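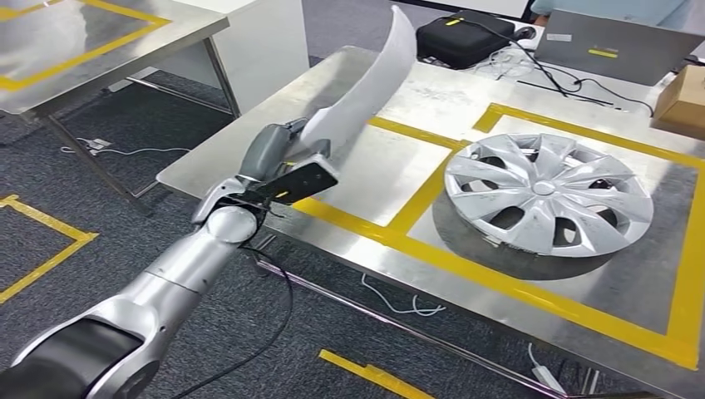
Search this site Go
3 min read

Speaker notes: Marking out steel work tables
Berenice Barajas, Feltstead

Slide 1. Scope. Tape zones for parts on stainless-steel tables. Floor marking is covered at the end.

Slide 2. Cleaning. Wipe with solvent, let dry, then tape. Old adhesive lifts the new edge within 48 hours.

Slide 3. Layout. One part per rectangle. For wheel covers, leave 40 mm clear on every side. Keep laptops, cases and cables outside the line. Pause for the Boltent question on corner joints: butt, do not overlap.

Slide 4. Wear. At Murnik we replaced tape after about 600 cycles. Carpet tape goes sooner. Hand over to Jaramillo.

Contact | Copyright Feltstead | Back to top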